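Small Blocks, Big White Table

39 shares · 6 comments

I've been painting little cubes since February and I can't stop! My cousin Rattana wanted a set for her shelf in Evetcombe, I mixed far too much paint, and well, now everybody's getting cubes. The colors took me ages (I went through up to 109 test swatches, most of them horrible), but pastels won in the end. I like them chalky and quiet, with no shine at all.

Click through, say hi, and tell me which color you'd pick. Lamduan has already called dibs on the pink.
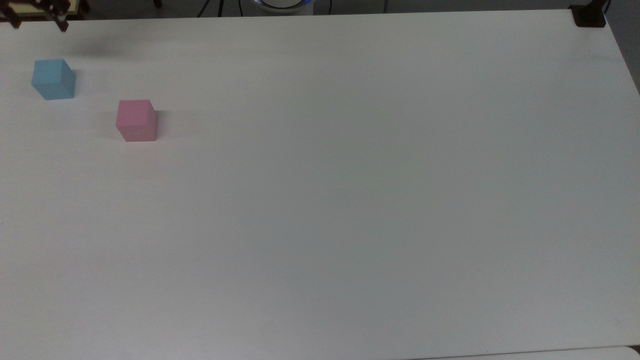
Posted by Evangelia Liapis, 17 May 2026

Sky blue and dusty pink, my two favorites so far. I love how crisp the corners look on the blue one, and the pink gets such a soft shadow on all that white. Next up is a butter yellow, if I can get it right!

293 views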